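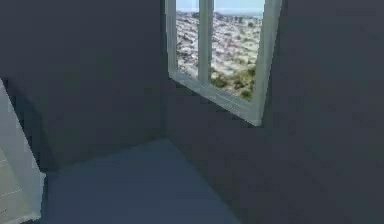 Hebden Circuit Timing and Results Archive
Progress report to Istero, second reporting period

1. Scope

The grant covers three items: replacement of the timing loops at the Hebden club circuit, transfer of the paper lap charts to a searchable results archive, and a scheme for training new timekeepers. This report covers the period from April to the end of September. Spending is dealt with in section 6.

2. Timing loops

All 11 loops are now in the ground. The start line, the finish line and the pit entry were cut and sealed before the first club meeting. The remaining loops were fitted between meetings in May and June, working in the evenings after the track had closed to test traffic.

The loop at the exit of the hairpin had to be cut twice. The first slot was too shallow at the outer edge, where the surface had been patched, and the sealant lifted during a motorcycle meeting. It was recut to the full depth and has held since. The pit exit loop gave false readings from karts standing in the holding area. Moving the loop four metres towards the track cured this, at the cost of a small change to the published pit lane length. Competitors were told by bulletin.

Decoders were supplied by Prostex under the contract agreed in the first period. One unit failed on delivery and was exchanged within the week. The spare decoder is kept at race control and is swapped in at every third meeting so that it is known to work.

Two meetings were run with the old beam system alongside the loops. Lap times agreed to within two hundredths of a second except in heavy rain, when the beam dropped out. The beam has now been retired from the finish line and is held as a reserve for sprint events.

3. Results archive

The collection was counted in April and stands at 1,589 lap charts and result sheets. Of these, 1,299 have been scanned and checked. The remainder are mostly of two kinds: large-format endurance charts that do not fit the flatbed scanner, and carbon copies too faint to read at the normal setting.

Keying of results follows the scans and is running behind them. Class winners and fastest laps are keyed first, full finishing orders second. Lap-by-lap positions are left as images only, as agreed in the application.

The main difficulty is class names. The club changed its saloon classes several times, and the same letter was used for different engine sizes in different seasons. A lookup table has been drawn up from the old regulations. Where no regulations survive for a season, the class is entered as printed and marked "not confirmed".

Rasent hosts the archive database. The search page went live in July with the car results only. Motorcycle and kart results will be added when the rider and driver names have been checked for duplicates. A correction form is linked from each result, and most of the messages so far concern the spelling of surnames. Corrections are made only where a second source agrees — usually an entry list or a programme.

4. Timekeeper training

Two courses were held, each with a classroom evening and a full day at a meeting. The classroom part covers decoder set-up, manual back-up timing and the handling of red flags. At the meeting, trainees kept a manual lap chart which was compared with the loop data afterwards. The average match across the trainees was 92 per cent. The usual fault was a missed car in the two laps after a safety car period, and the next course will give more time to this.

The red flag section of the handbook has been rewritten. The earlier text did not make clear which lap counts when the flag is shown with the leader between the last loop and the finish line.

5. Changes from the plan

The live timing screen in the paddock has been put back to next season. The cable route shown in the application crosses a drain that is due to be relaid, and it makes little sense to dig twice. Times are available on the circuit's own wireless network in the meantime, although coverage is poor at the far end of the paddock.

We also ask for agreement to use an outside scanning firm for the large-format charts. A quotation is attached as Annex B.

6. Budget

Spending on the loops is complete and slightly under the sum allowed. Archive spending is on plan. Training is under plan, as the circuit made no charge for the room. We propose to move the training underspend to large-format scanning — this would leave the total grant unchanged.

7. Next period

Work planned to the end of March:

Finish scanning, subject to the decision on Annex B
Add motorcycle and kart results to the search page
Hold a third timekeeper course before the season opens
Inspect all loop slots after the winter frosts and reseal where needed
Agree a revised date for the paddock screen

Annex A: loop positions and depths
Annex B: quotation for large-format scanning
Annex C: statement of spending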